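Chapter 7
Learning to Open and Close: Policies for Doors and Drawers

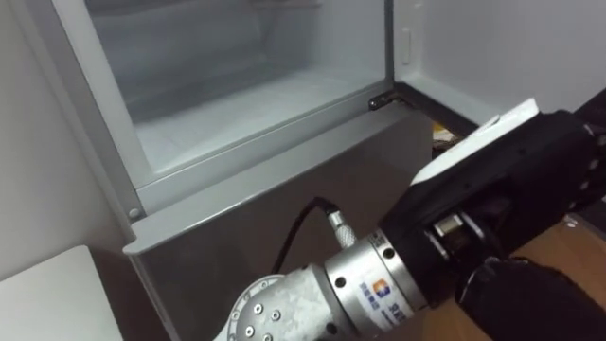
Why is a refrigerator door harder for a learned policy than a cup on a table?
A cup can be moved along many paths, and most of them are good enough. A door has only one path, the arc given by its hinge, and when the hand leaves this arc the forces grow very quickly.

In this chapter we study how a robot arm can learn such constrained motions from human demonstrations. The method was first tested by Maite Garrido and Kusum Grewal in the Arnley kitchen study, and we follow their notation with small changes. Their training set had 127 demonstrations, all recorded by teleoperation with a single arm. For the evaluation they used 35 trials on appliances that the policy had not met during training.

The main result can be said in simple words. A policy that predicts only positions learns to reach the door well, but it often pulls in a wrong direction after contact. When the policy predicts also the stiffness of the wrist, the arm can give way a little and the hinge itself guides the motion. Section 7.2 explains how the stiffness labels are obtained, and it is the most technical part of the chapter.

The reader should know the impedance control law from Chapter 4. Behavior cloning is reviewed briefly in Section 7.1. Drawers are treated after doors, although their geometry is easier, for the reason that friction in the rails brings a new difficulty which the hinge model does not cover.

7.1 Demonstrations as training data

We write one demonstration as a sequence of observations and actions, sampled at a fixed rate.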